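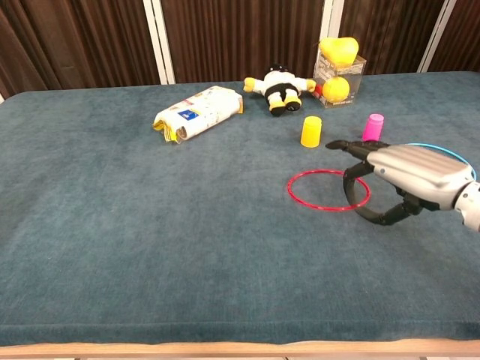
Cosas de mesa: ficha del conjunto

Radance es una colección de imágenes de objetos pequeños sobre una mesa, con sus anotaciones en español. Reúne lo que cualquier casa acumula en el cajón de abajo: vasitos de plástico, peluches, pelotas, envoltorios de merienda, cajas transparentes que una vez tuvieron un propósito. La versión actual contiene casi 3000 imágenes y un vocabulario que costó más discusiones de las que merecía un vasito.

Contenido

imagenes/ Las fotografías, en una sola carpeta. Intentamos ordenarlas por tema y desistimos en cuanto apareció el primer peluche dentro de un vaso.
etiquetas.csv Una fila por objeto: imagen, nombre, color, postura, vecino más próximo.
vocabulario.txt Los nombres admitidos, con sus sinónimos.
dudas.txt Lo que no supimos nombrar. Es el archivo más leído del proyecto.

Qué hay sobre la mesa

Las superficies van forradas con tela. La de la imagen de portada es de un azul verdoso oscuro, color elegante que tiene la virtud de enseñar cada pelusa. Las pelusas no se anotan. Aurora Henriques propuso hacerlo y se le ofreció encargarse personalmente; retiró la propuesta antes de la comida.

Vasitos. Se anota el color y si están de pie o tumbados. El amarillo y el rosa de la portada están de pie, que es lo más fácil que le puede pasar a un anotador. Si hay uno dentro de otro, se registran los dos y se marca la columna «encajado».

Peluches. La postura se elige entre sentado, boca arriba, boca abajo y «otra». El de la portada, con manos y pies amarillos, consta como boca arriba. La especie no se anota. Hubo una columna de especie durante una tarde entera y conservamos el hilo de mensajes como advertencia.

Bolsas de aperitivos. Se registran como «bolsa», con el color dominante y el grado de arrugado: lisa, arrugada o muy arrugada. La frontera entre las dos últimas la decide Kwabena Quansah, y sus sentencias no admiten recurso. No se transcribe la marca. Tampoco se anota si queda algo dentro, por mucho que interese.

Cajas transparentes. El apartado difícil. Una pelota amarilla junto a la esquina de una caja de plástico puede estar delante o dentro, y desde ciertos ángulos no hay manera de saberlo. En esos casos se escribe «relación: indeterminada» y se sigue con la vida. Lo que descansa encima, como el corazón amarillo de la portada, lleva «sobre» y el nombre de la caja.

Reglas de anotación

1. Se anota lo que se ve. Un trocito rojo que asoma junto a un peluche es «elemento rojo, sin identificar», aunque usted esté convencido de saber qué es.
2. Los colores salen de una lista cerrada. Mostaza, limón y canario son amarillo.
3. Izquierda y derecha son las de quien mira. El peluche no tiene voto.
4. Cada imagen pasa por 3 personas. Si discrepan, va a dudas.txt y la resuelve Sinan Aksoy, normalmente después del café.

Reparto

entrenamiento: 2000 imágenes
prueba: el resto, menos unas cuantas que seguimos discutiendo

Limitaciones conocidas

El amarillo está sobrerrepresentado. Lo sabemos. Los juguetes baratos tienen sus preferencias y nosotros un presupuesto.

Los fondos varían poco. Un modelo entrenado solo con esto puede concluir que el mundo está tapizado.

En la versión anterior, «pelota» y «bola» eran categorías distintas. Se fusionaron en junio. Quien conserve el vocabulario antiguo encontrará 1000 filas con «bola» y deberá sustituirlas; el guion unificar.py lo hace de una vez, siempre que se ejecute desde la carpeta raíz.

Créditos y contacto

Vocabulario: Sarla Sisodia. Revisión: Sinan Aksoy y Kwabena Quansah. Guiones y reparto: Jitendra Nautiyal. Documentación: Aurora Henriques.

Los errores se comunican abriendo una incidencia con el nombre del archivo y la fila afectada. Las incidencias tituladas «esto no es un vaso» se agrupan en un único hilo, que ya existe y va por la segunda página.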